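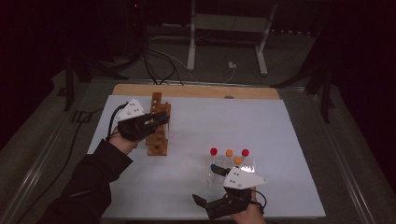

About Plovineo

Plovineo supplies test-tube racks and tubes to school and college laboratories. Rostam Ghorbani runs purchasing and stock; Forough Abbasi handles technical questions and returns.

The catalog lists 111 items. Racks come in wood or clear plastic. Tubes are sold in packs of 30, with or without closures. Each rack design is checked with tubes in place before it is listed.

Orders placed by 4 p.m. ship the next working day. Replacement parts are stocked for 9 years.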